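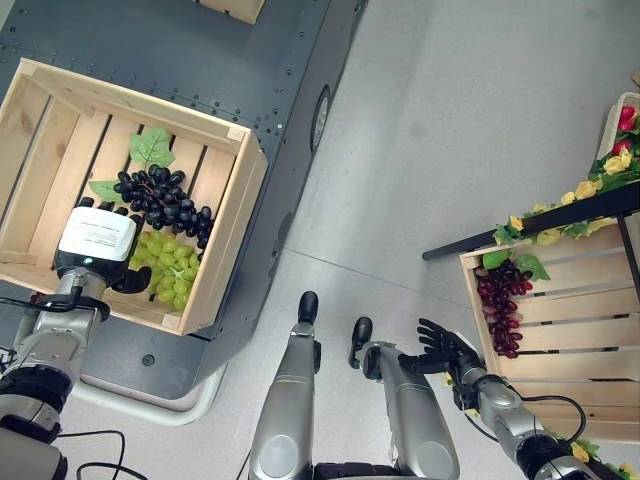 Demonstration collection is the stage of robot learning in which examples of a task are recorded for later use in training a control policy. Each example, called an episode, pairs camera images with the joint positions and commands of the robot over the same period. The policy is then trained to predict the commands from the images.

In most setups a human operator drives the robot remotely. Head cameras are common on humanoid machines, as they keep both hands and the work area in one view. Additional cameras may be fixed near the wrists, where the head view is often blocked by the fingers.

Produce handling is a frequent subject. Artificial fruit is widely used in place of real fruit, which bruises and changes color over a long session. Grapes are harder than apples or oranges: a bunch has no single firm surface, and the berries hide the contact points. Slatted crates add a further difficulty - fingertips can catch in the gaps.

The Rullosdale grape set, compiled by Laimutė Priedītis and Byung-chul Oh, contains 167 episodes of two-handed crate work. Of these, 34 were set aside for testing. Crate positions and fruit colors were changed between episodes to keep the policy from relying on a fixed layout.

Episodes are normally reviewed before training. Those with dropped frames or long pauses are removed or trimmed. Failed grasps are sometimes kept under a separate label, in particular where the operator recovers and completes the task.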